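Wall tile

Wall tile is a thin, hard covering fixed to the vertical surfaces of a building, indoors or out. Most wall tile is made of fired clay, although glass, stone, cement and metal are also used. It protects the wall behind it from water, grease and wear, and it gives the surface a color or pattern that needs no paint. Wall tile is generally thinner and lighter than floor tile, because it does not have to carry the weight of people or furniture.

History

Glazed brick and tile were used on walls in ancient Egypt and Mesopotamia. The craft spread widely through the Islamic world, where tiled walls became a common feature of mosques, palaces and public fountains. From there it reached Spain and Portugal, and later the Netherlands, where tin-glazed tiles in blue and white were set around fireplaces and along the lower parts of walls.

Factory production began in the 19th century. Pressing dry clay dust in a metal mold made it possible to produce tiles of even size in large numbers, and the price fell. Tile came into use in hospitals, dairies, butcher shops and railroad stations, where walls had to be washed often. By the early 20th century it was common in private kitchens and bathrooms.

Materials

Ceramic wall tile has a porous clay body, called the bisque, and usually a glazed face. The glaze is a layer of glass melted onto the clay in a kiln. It keeps out water and carries the color. Porcelain tile is made from finer clay fired at a higher temperature. It takes up very little water and can be used outdoors in places with hard frosts.

Terracotta tile is left unglazed or is finished with a sealer. Its color comes mostly from iron in the clay. Clay with a high iron content fires to orange, red or brown, depending on the temperature of the kiln and the amount of air let into it. Red can also be produced in the glaze, but a bright, even red is harder to get than blue or green, and small changes in the firing can turn it dull or brown.

Glass tile does not absorb water and resists stains. Stone tile varies from piece to piece, and many kinds need to be sealed.

Walls with openings

Windows and doors are the parts of a tiled wall that take the most planning. The installer normally draws a center line through the opening and works outward, so that the cut tiles on each side are the same width. Narrow strips beside a window are avoided where possible, both for their looks and because they break easily during cutting. 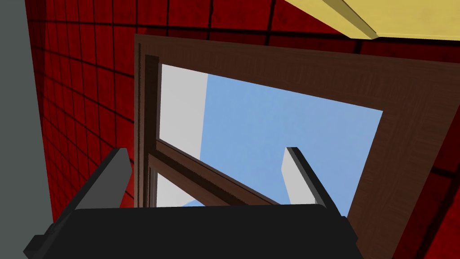

Red wall tile with an open window.

The inner sides of a window opening, known as the reveals, may be tiled, plastered or lined with another material. Where they are tiled, the outer corner is finished with a rounded-edge tile, a mitered joint or a trim strip. The sill is given a slight slope so that water runs off. In a shower or over a sink, a waterproof layer is carried into the opening before any tile is set. The joint between tile and window is filled with a flexible sealant — grout is too stiff for this position and cracks as the two materials move.

Installation

The wall must be flat, dry and firm. Tiles are bedded in mortar or a ready-mixed adhesive, which is spread with a notched trowel. Spacers keep the joints even, and a narrow joint of 2 mm is common with small glazed tiles. Work usually starts from a level board fixed to the wall above the lowest row, and the bottom row is cut and fitted last. After the adhesive has set, the joints are filled with grout and the surface is wiped clean.

Large walls need movement joints, which are filled with a soft material in place of grout. Without them, the tile may lift or crack as the building shifts or the temperature changes.

Patterns

In the straight or stacked pattern, the joints line up in both directions. In a running bond, each row is offset from the one below it, as in brickwork. Herringbone and diagonal layouts need more cutting and produce more waste, and installers often order 10 percent extra to allow for it.

Care and repair

Glazed tile can be cleaned with water and mild soap. Strong acids may etch some glazes and will damage cement grout. Stained grout can be scrubbed, recolored or raked out and replaced. A single broken tile is removed by cutting out the grout around it and chipping from the center toward the edges.

See also
Backsplash
Grout
Mosaic
Terracotta

This page was last edited in May 2026.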